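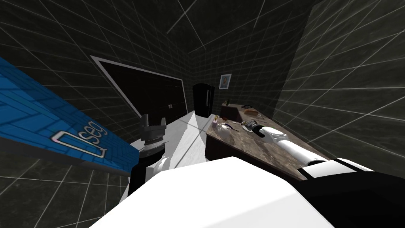 Simulated kitchen, two arms, right gripper just above the worktop. Small items are left out on purpose.

Kitchen tips for simulated arms: worktops, reach and clutter
Ah-rin Oh, Trinlow workshop notes

These tips are for people who already have a two-arm model running in a simulated kitchen and want the control software to behave near a worktop. They assume a working planner and a scene file you can edit. Settings are given as we use them in Stilerance, our planning tool; most planners have the same ones under other names.

Set the worktop height first
Measure the top surface of the worktop in the scene, not the cabinet under it. Enter that value as the support plane. If the visual mesh and the collision mesh disagree, trust neither until you have dropped a test cube on the surface and read its resting height. Our worktop mesh was 7 mm lower than its collision box, and every grasp on a flat item closed on air.

Keep two collision margins
Use a wide margin for travel and a narrow one for the last part of the approach. With one margin for both, the planner either refuses to go near small items or brushes past the edge of the cabinet. We travel at 56 mm and switch to the narrow margin only when the gripper is over its target. Switch back before the lift, not after it.

Approach at an angle if the wrist allows
A straight-down approach is easy to plan but uses up wrist travel when the arm starts low beside the body. Give the planner a cone of allowed directions and let it choose. Add the robot's own housing to the collision list by hand if the import dropped it. Elbow paths that cut through the body look fine from the far side of the room and are easy to miss.

Park the idle arm
An arm with no task still takes up space. Give it a named parked pose, gripper up and well away from the worktop, and make the planner treat it as a fixed obstacle. Paweena Noiphan keeps three parked poses in a small table and picks the one furthest from the target. Do not leave the idle arm wherever its last job ended.

Label by shape before colour
Dark items at the back of a mottled brown worktop give weak edges. Loaf shapes in light brown are not much better. Run the depth segmenter first, then use colour to split what it has merged. For shallow dishes, fit the rim and ignore the base. Thin utensils lying beside a dish will be joined to it unless the minimum gap is set below the handle width.

Mask screens and framed pictures
Wall screens and portraits produce false detections, the second more often than the first. Draw a mask over the wall region once and save it with the scene. Darlene Wong found 53 false labels in one batch of 913 renders, all on the back wall, and the mask removed them. Refrigerator doors can stay unmasked unless reflections are switched on.

Mark the sink as a hole
Most importers close a recessed sink with a flat lid in the collision mesh. Check by dropping the test cube into it. If it stops at rim height, rebuild the collision mesh from separate convex pieces. Put a no-place zone over the sink and a finger's width past the rim.

Reset in the same order every time
Arms first, then loose items, then the clock. If items are reset while a gripper still stands over them, the solver pushes the two apart on the first step and small things leave the worktop at speed. Save the random seed with the log.

Changes
18 Apr 2020: sink section rewritten after a correction from Bok-nam Ban. The drawer and cupboard tips have moved to the Ruppert page, where the hinge limits are kept.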